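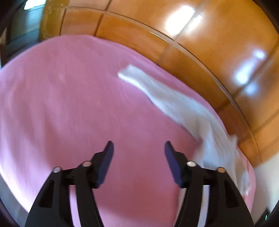 Last changed: December, 6.40 pm

Robotic laundry folding is the handling of washed textiles by a machine so that they can be stacked or stored. It is commonly divided into picking, spreading, folding and placing. Rigid goods keep their shape when lifted. Cloth does not, and its state after each grasp has to be estimated again.

Flat items
Towels and sheets are the usual starting point. An edge or corner must be found, gripped and drawn across a surface without dragging the layer beneath. The Bomus folder, a fixed shop-floor machine, handles 60 flat pieces an hour but must be fed by hand. It does not accept garments.

Garments
Knitwear is harder. It stretches under its own weight, and ribbed collars and cuffs fold over on themselves. Sleeves are normally laid across the body before the lower part is turned up. 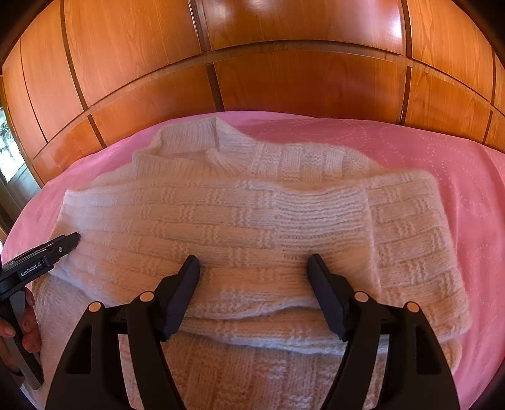

Partly folded knitted sweater with one sleeve laid across the body, and a two-fingered gripper beside a second gripper.

Two-fingered grippers are widely used for both classes of work. Parallel pads hold a single layer well but may pick up two where the knit is thick.

State of the art
In the Bellamy trial at Zatangate, the two-armed Kata system was given 100 mixed household items. Towels were folded in almost every case; jumpers took up to 6 minutes each and often needed a second attempt. Its control software had been trained on 2,000 recorded folds. No general-purpose machine yet does a full household load unattended, from basket to shelf.

See also: Bed making (automation); Textile handling; End effector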